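Lenado Shared Workshop
Building a Tabletop Arm: Evening Course Notes
Session 4: First picks with the gripper
Notes by Thanasis Tzavaras

Before you start

You should have finished the wiring from session 3 and have the arm homing without errors. If your joint 2 still drifts after homing, see Brock MacDonald before you power the gripper. Bring your build log and the printed joint table. The files for this session are in the course folder under "pick_basic".

What we are doing

The arm will move to a point above an object, come down, close, lift, and put the object back in the same place. We use plastic cups. They are light, they forgive a bad grip, and a crushed one is cheap to replace. We will not use the camera for finding the cup yet. The position is taught by hand and stored.

The work surface

Put the mat down first and tape it underneath so it cannot creep. All taught points are measured from the mat and not from the table, so if the mat moves, the points are wrong. Keep the cups toward one corner for the first runs and leave the rest of the mat clear for the place moves later on.

Switch boxes, fittings, and other parts for the later exercises stay on the side of the table, off the mat. Loose small parts go in the tray.

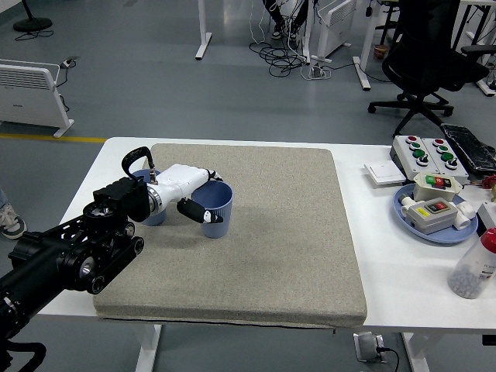

Fig. 4.1. Gripper finger at the rim of a cup, with a second cup behind the wrist. Parts for later exercises at right.

Teaching the pick point

1. Set the speed limit to the lowest setting. Leave it there for the whole session.
2. Release the brakes from the Zasska panel and move the arm by hand until the gripper is over the cup.
3. Lock the brakes. Save this as "above".
4. Jog down in small steps until the finger is just past the rim. Save this as "grip".
5. Jog straight back up. If the finger drags the cup sideways, the wrist is tilted. Correct the tilt and save both points again.
6. Run above, grip, above with the gripper open. The cup should not move.

Do step 6 several times before you close the gripper on anything. Most of the bad picks last term came from a point that was saved with the wrist a few degrees off. It looks fine from the front. Crouch down and check it from the side.

Gripper settings

The gripper board takes a closing force from 0 to 1000. Start at 222. At that value the finger should stop against the wall of the cup without folding it. Go up in small steps if the cup slips on the lift. Stop at 400. If you need more than that, the problem is the position, so go back to step 4.

Closing force is saved with the program and not with the arm. If you load somebody else's program you get their force value too. Check it every time.

Working near a second cup

With two cups close together, the one you are not picking can end up behind the wrist where you can't see it from your chair. The wrist is wider than the finger, and it is usually the wrist that knocks the neighbor over. Teach the approach from the open side of the mat, and stand up to look before the first full run.

For groups using the Makris wrist plate: it adds a little width on the left. Give yourself more room there.

Cables

The bundle at the base needs slack through the whole move. Run the arm slowly to both ends of its travel and watch the bundle, not the gripper. If it pulls tight at any point, loosen the lower clip and feed some through. Power leads stay on the floor side and away from where people stand.

Common faults

Arm stops halfway down: soft limit on joint 3 is still at the default. Change it in the Skosis config file and restart.
Gripper closes but reports open: the connector at the wrist is in backward.
Cup lifts, then drops on the way back: acceleration too high. Lower it before you touch the force.
Point is off after lunch: somebody leaned on the table. Home the arm and check the mat.

For next time

Write down your final "above" and "grip" values and the closing force in the build log. Session 5 uses the push-button boxes. Read the section on contact force in the August handout and come with the straight fingertip fitted.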